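**Ticket 137 -- la pinza suelta la taza en el simulador** · abierto 7/28/20 · estado: en pruebas

¡Hola otra vez! Sigo con el gemelo virtual del brazo, el que quiero montar en el taller Magagula antes de diciembre. La escena es el comedor de siempre, con la taza blanca en la esquina del fondo de la mesa, y el control va con Koltier (rama Drodisow, sin tocar nada más). 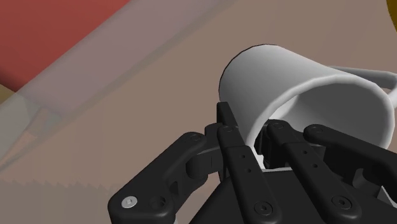
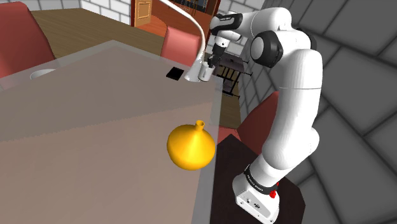 El síntoma: los dedos cierran, el registro dice "contacto" y, al subir, la taza se me resbala o sale disparada (una vez acabó en el suelo, qué risa). De 40 intentos me salieron bien 7. Una pena, con lo bonita que va la aproximación.

Lo que he probado hasta ahora:

- Subir la fricción de los dedos: mejora un pelín, pero empieza a vibrar todo.
- Bajar la velocidad de cierre a la mitad: igual.
- Cambiar la malla de colisión de la taza -- ¡aquí sí! La que traía era un bloque macizo, sin hueco dentro. La rehíce con 660 caras y la cosa cambió mucho.

Me queda el temblor al levantar. Sospecho del paso de simulación, porque en Skundametti lo dejé bastante largo para que mi portátil no sufriera (el ventilador parece un secador, pobre).

Esta noche lanzo otra tanda con el paso más corto y la fricción original. Si alguien tiene valores de amortiguación que le funcionen con una pinza de dedos articulados, que los pegue aquí, porfa -- dejo el ticket abierto.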